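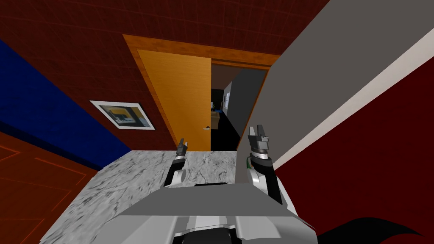
Notes from the simulation bench: two grippers and a great many doors

Dear readers, it has been a good while since our little corner of the newsletter had anything to say about hands, so settle in, because this month I have plenty. Since December we have been trying out two parallel grippers on our simulated two-armed robot, the Fuvix and the Barbieri, and the question we set ourselves was a plain one: which of them would you want on the end of an arm when there's a door handle in front of it?

We picked doors on purpose. Everybody's first gripper test is a block on a table (ours was too, years ago), and blocks are very kind to grippers. You come down from the top, you close, you lift, and almost anything with two fingers will do it. A door wants you to come in from the side, hold on to something that turns, and then keep holding while your whole arm follows a curve it didn't choose. And before any of that you have to get your fingertips past the hardware without knocking into the frame.

Agnes Sæther built the house for us in the Rarkport simulator, and she did a lovely job of it. Every run can swap the wall colors, the furniture, the floors and the handles, so the controller never gets to lean on one familiar room. Some doors get a round knob and some get a lever. The Fuvix model has long, slim fingers, and the Barbieri has short ones with more grip behind them, and I'll admit I went in rooting for the short ones.

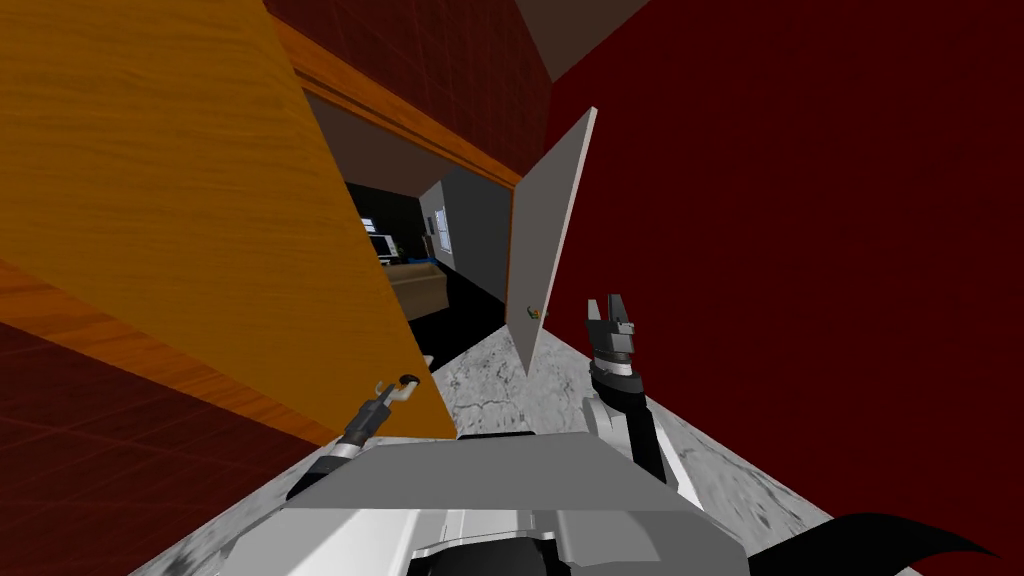

Carmela Manzano
Simulation Lead, Wirkport Robotics Group

We ran 605 attempts in all, and I want to walk you through them a little because the total by itself doesn't say much. Of those, 283 were on levers and the rest were on knobs. On the levers the two grippers were so close together that I wouldn't want to hang a purchase on the difference. A lever gives you something long to push down on, and even a sloppy approach usually gets there in the end.

The knobs were another story, and a humbling one for me! The short fingers need the wrist to come in very nearly straight, and when the door is already partway open the straight line you want has often swung off to somewhere the arm can't comfortably reach. The long fingers are more forgiving there. They do flex in the model when you twist hard, and Tarek Atallah spent the better part of two weeks getting that flex to behave like the bench measurements, so please thank him if you see him in the hallway.

We also changed the controller partway through, which I know is poor manners in a comparison. The old one followed a fixed path to the handle and the new one corrects as it goes, using the view from the head camera. Jui-lin Chung reran the early attempts under the new controller so that both grippers had the same treatment, and the totals I've given you are from the clean set only.

The head camera deserves its own article, and it may get one. When the head is tipped well over to one side, the door edges and the countertop all run off on slants, and the handle can end up as a very small thing a long way from the middle of the picture. We had been throwing those views out. Now we keep them, and the controller seems steadier for it, though I'd like a few more weeks before I say so in a louder voice.

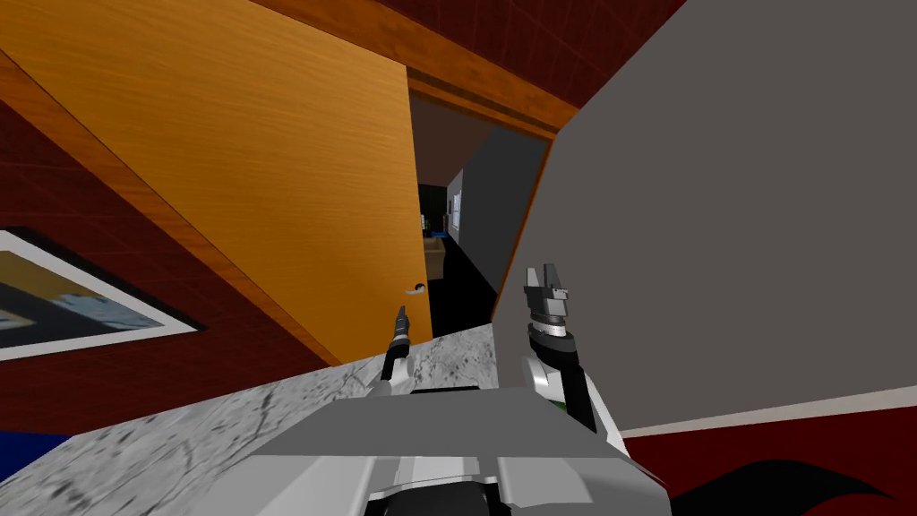 Tilted head view in the simulator, with the lever handle on the open wooden door and both grippers held upright.

Next up is the real hardware. Oluf Ravn has 5 handles mounted on a test board in the lab, and the first job is to see whether the knob results hold up once there is real friction involved. If you have an odd old door handle sitting in a drawer at home, he would be very glad to borrow it, and he promises to give it back with all its screws.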